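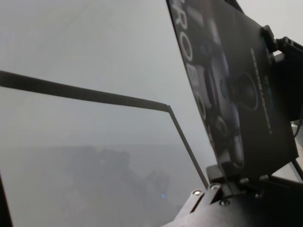

Morkau workroom opens again after new paint and new rules for storage

Tuesday, 21 May 2024

The shared workroom on the ground floor of the Abera building in Morkau is open again. It was closed for painting and for a change of the storage, and the first users came back this morning at eight o'clock.

The walls, which were dark yellow for many years, are now pale gray. The color was chosen by the users in a vote in the winter. In total 83 people gave their vote, and gray won against white and a light green. Wanda Grabowska, who manages the room for the Abera association, explained that the old color made it difficult to judge the color of fabric, paper and wood under the lamps.

"We had many complaints about this from the people who sew," she said. "They matched a thread in the evening, and at home in the daylight it was a different thread. With gray we hope to have less of this problem."

The painting was done by a small firm from Rurkard, Prisberg. It needed one week more than planned. Under the yellow paint the workers found an older layer that did not hold well, and it had to be removed by hand on the long wall next to the yard. The association says that the additional work will not change the fees this year.

Together with the paint, the way of storing things was also changed. Until now every user could leave unfinished work on the open shelves with no limit of time. Some of the objects stayed there for longer than a year, and the names on the labels could not be read anymore. In the future there will be 28 closed compartments, which can be reserved for one month and extended one time. Work that is too large for a compartment can stay in the side room after a talk with the person on duty.

Dario Negri comes to the room to repair chairs and small tables. He is not completely happy with the new rule. "A chair does not fit in a compartment, and glue needs its time," he said. "But I understand it. Before the closing I had to move the things of other people each time I wanted to put down a clamp." He has asked for a second rack in the side room, and the association will discuss this wish in its next meeting.

The objects which were left on the old shelves have been packed in boxes. Owners can collect them during the normal opening hours until the end of September. They should bring a short description of what they are looking for, as the boxes are sorted by material and not by name. What is left after this date will be given to the school workshop in Rurkard.

The opening hours are the same as before: Tuesday to Friday from eight to six, and on Saturday from ten to 2. The smell of paint can still be noticed in the corner by the sinks, and for this reason the windows there will stay open during the day. Users who are sensitive to it are asked to take a place on the street side for the moment.

The monthly evening for beginners in sewing starts again next week. There are still free places, and a sewing machine can be borrowed in the room. For the compartments it is necessary to register in person at the desk, with a deposit for the key. Registration by telephone is not possible. The floor will be sanded in a later step, but a date for this work has not been decided yet.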